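About Kindatico

Kindatico supplies and looks after table linen for cafes, school dining rooms, church halls and small event venues. We started with one rental customer and a shelf of white tablecloths. The stock list now stands at 2,332 pieces, most of them tablecloths, with napkins, runners and a few aprons making up the rest.

Customers can rent by the event or send us their own linen for pressing, mending and folding. The smallest rental order is 100 napkins or one full table set. For orders over 500 pieces, please give us two weeks. November fills up early, and we stop taking new holiday bookings once the racks are spoken for. 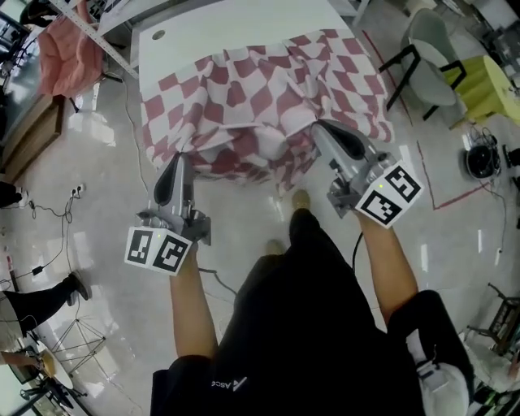
Checks are still our most requested pattern. They are also good for learning to fold, and new staff spend their first days on them before moving to plain white. A red-and-white cloth like this one shows every crooked fold, as the checks pull out of shape wherever the fabric is bunched or hanging unevenly. On a plain cloth the same mistake is easy to miss until the customer opens it. We teach people to take the near edge at two points, bring it up level, and smooth from the middle out before making the first fold. Large cloths are folded in half twice lengthwise, then in thirds. Rounds are done differently – ask us for the sheet if you fold your own.

Our Karakaya range is the heavier cotton, meant for daily use. Skilleck is a lighter blend that dries faster and needs less pressing. Both come in checks, stripes and solid colors. Napkins are sold under the Pikico name in packs of 1,000 and can also be rented in smaller amounts.

Stained or torn pieces are set aside at check-in. Small holes are mended here. Anything past mending is cut down for cleaning cloths, and we sell those by the bag at the front counter.

Price list last updated 1/3/26. Delivery areas and rental terms are on the Orders page.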